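May 8, 2018
Posted by the Gresance paint studio

Back on the big Hyvönen canvas today, and what a pleasure after so long on frames! I laid out test patches of the Pora ground, six in all, and the thinner coats took the blue glaze so much more kindly than the ones I made in February.

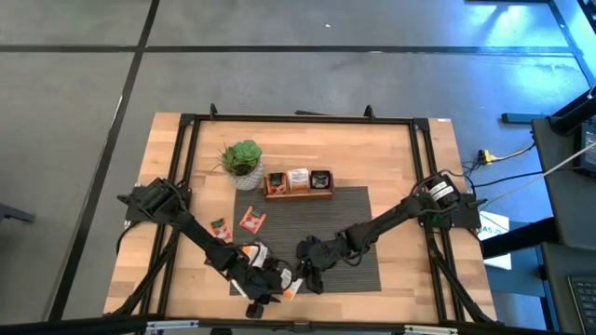
Wooden tabletop with the black rails.

I'm still fretting over the gray in the lower field (he scraped it back, I'm nearly sure, then went over it with a wide knife), so I've put patch 40 beside the Cideo swatch to compare in morning light.
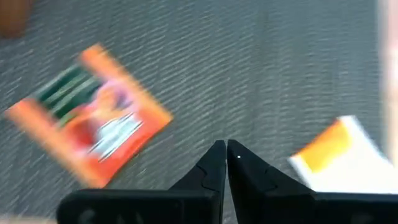
If the match holds I'll mix 100 grams and write the recipe on card 3052, and whoever is in first, please leave the lids on tight.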